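발표자 메모: 지역 교구 장부의 보존과 색인화
발표: 잠피라 우르수 (바카셀 지역사 기록실)

1. 도입 (슬라이드 1~3)

인사는 짧게 한다. 오늘 다룰 대상은 티르카치 지구의 교구 장부와 부속 문서이다. 세례, 혼인, 매장 기록이 중심이고 토지 임차 문서가 일부 섞여 있다. 총 141권. 이 가운데 40권은 제본이 풀린 상태로 입수되었다.

용어를 먼저 정리한다. '장부'는 물리적 책 한 권, '건'은 장부 안의 개별 기재 한 줄을 가리킨다. 질의 때 이 둘이 자주 혼용되므로 여기서 못 박아 둔다.

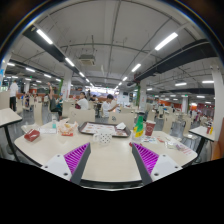

2. 입수와 상태 조사 (슬라이드 4~7)

상태 조사표는 루이스오르테가 양식을 수정해 썼다. 수정 항목은 잉크 부식 등급과 낱장 순서의 신뢰도. 등급은 네 단계이며, 3등급 이상은 촬영 전에 보존 처리로 보낸다.

강조할 점: 쪽 번호가 후대에 매겨진 장부가 많다. 원래 순서와 다를 수 있으므로 색인에는 현재 쪽 번호와 추정 순서를 모두 기입한다. 두 값이 어긋나는 사례는 슬라이드 6의 표를 참조하게 한다.

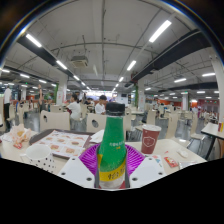 바카셀, 2018년 5월 14일

색인 규칙 제2판을 확정한 날짜와 장소이다. 슬라이드 8에 같은 표기로 들어가 있다. 제1판과의 차이는 세 가지만 말한다. 인명은 원문 철자를 그대로 옮기고 표준형을 별도 필드에 둔다. 판독 불가 글자는 글자 수를 추정하지 않고 한 개의 기호로 처리한다. 날짜는 원문의 역법을 유지하고 환산값을 병기한다.

3. 색인 작업 (슬라이드 8~12)

입력은 드리시코 데이터베이스에서 이루어진다. 현재 입력분은 약 3,000건. 전량 이중 입력이며, 두 입력자의 결과가 다르면 검수 대기열로 넘어간다. 검수 책임자는 머틀 벨러미이다.

불일치가 가장 많은 필드는 대부모 이름이다. 여백에 축약형으로 적힌 경우가 많기 때문이다. 축약형 대조표는 배포 자료 뒷면에 있다. 낭독하지 말 것.
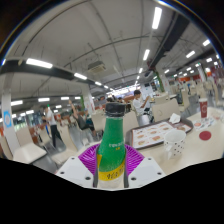

색인에 없는 이름은 장부에도 없다고 보아도 되는가?
그렇게 볼 수 없다. 미입력 장부가 남아 있고, 입력된 장부에도 판독 보류 건이 있다. 검색 결과가 없을 때는 해당 연도의 장부가 입력 완료 상태인지부터 확인해야 한다.

이 문답은 슬라이드 12에서 먼저 꺼낸다. 시간이 밀리면 슬라이드 11의 필드 구조도는 건너뛴다.

4. 열람실 운용 (슬라이드 13~15)

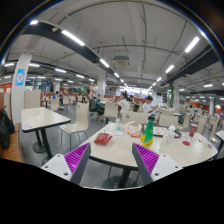
원본 열람은 복제본으로 확인이 불가능한 경우에 한한다. 신청서에는 장부 번호와 쪽 범위를 적고, 한 번에 한 권만 내준다. 음식물은 밀봉 여부와 관계없이 반입 금지이다. 사진의 식탁에 있는 빨간 종이컵, 뚜껑 달린 음료병, 음식이 남은 쟁반은 모두 보관함이나 식당에 두고 와야 하는 물품에 해당한다. 연필과 기록실 제공 용지는 허용한다. 책 받침대는 제본 상태에 맞춰 직원이 고르며, 열람자가 각도를 바꾸지 않는다.

5. 남은 일정 (슬라이드 16)

1월까지 혼인 장부 입력을 마친다. 매장 장부는 그다음 순서. 임차 문서는 필드 구조가 달라 별도 규칙이 필요하며, 초안만 있는 상태이다.

질의응답 15분. 개별 가계에 관한 질문은 현장에서 답하지 말고 신청서 양식을 안내한다. 배포 자료 여분은 연단 왼쪽에 둔다.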